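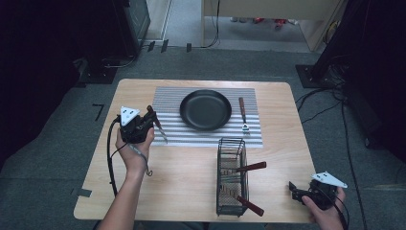 What do you do when half the team can't code?

Put them on task design and demos. Two of our best people this term have never opened the training script. They write the task cards, they run the table, they argue over what counts as a finished try.

OK so. Club update, way overdue, typing this between finals stuff. 21 Dec 2020 and I still owe two people a lab report.

For anyone new: we're the student manipulation club, small, no real budget, one carpeted room and a lot of cable. This year's project is called Tirkedura (Kausar named it, no she won't say what it means). Goal is a policy that can set a place at a table and clear it again. We do the demos by hand with the grippers, train on those, then see what happens on the arm in January. If we get the arm in January.

Where we are. 430 demos kept. I wanted 678, which was a number I got from a spreadsheet and defended for way too long. Tsz-kin says quality over count and he's probly right. We threw out a whole afternoon's worth early on, the clocks on left and right didn't agree and we didn't notice until the plots looked drunk.

The kitchen set. Striped placemat, black frying pan, wood-handled forks and so on, wire mesh basket to hold them. Looks easy. The basket is the worst thing we own. Thin dark mesh, tracking hates it, and the handles stick out at whatever angle they feel like. Yao-tsung wants to swap it for a plain cup. I voted no. Kausar voted no. Jagadeesh abstained, coward.

Pan is fine. Pan just sits there. Love the pan.

Things we changed since the last post:

Task cards are now one sentence each. Used to be a paragraph and everyone read it differently.

One person demos, one person resets, swap after 20. Past that your wrists go and the data gets sloppy, you can see it in the jaw traces.

Start pose is back at the table edge, both hands. Every time. Chia-jung checks.

Log gets filled in before the next try, not at the end of the night from memory. (me. that was me.)

Also we finally wrote a calibration check that runs itself. Well, Tsz-kin wrote it, I made the text green. Open wide, close, open, hold still, it either says ok or it tells you which side is off. Used to take ages and a lot of sighing. 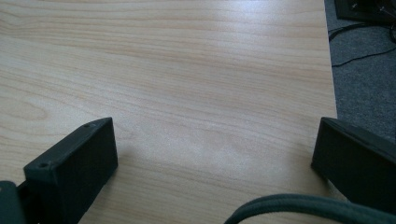 How long does it take to learn to use the grippers?

An evening, for most people. The first handful of tries are slow and jerky and we don't keep them, then it clicks. Picking up the pan is the easy part, forks take longer because you come in too steep and the jaws skate off the handle.

Anyway. Training. First run was on 80 demos just to see if the pipeline worked at all. It did, sort of. In playback it predicts a nice smooth reach to the pan and then has no opinion whatsoever about the fork. Jagadeesh thinks the model can't tell the handle from the table, both kinda brown and woody. Could be. He's going to try more crops over break. I think we just need more fork.

Second run is going now on the full set. Roughly a day left on it if the lab machine doesn't reboot itself again for updates.

The Mitberg thing: yes we're entering, the student showcase, tabletop category. Rules say two-handed tasks get judged separately and there were hardly any entries there last year. Chia-jung read the whole rulebook so the rest of us didn't have to. We need a short video, a write up, and a live run or a recorded one. Recorded is looking likely the way this year is going.

Write up split, putting it here so there's no arguing later. Yao-tsung does the hardware bit. Kausar does task design, she's got most of it in her notes allready. Tsz-kin and Jagadeesh do training. I do the intro and the figures and nagging everybody.

If you want to join in January come find us, no experience needed, bring socks you don't mind getting caught on gaffer tape. Room sign up sheet is the same one as before, names AND emails please, last time I got a list of first names and a drawing of a duck.

Ok the lab report. Will post the second run's curves when it's done, good or bad.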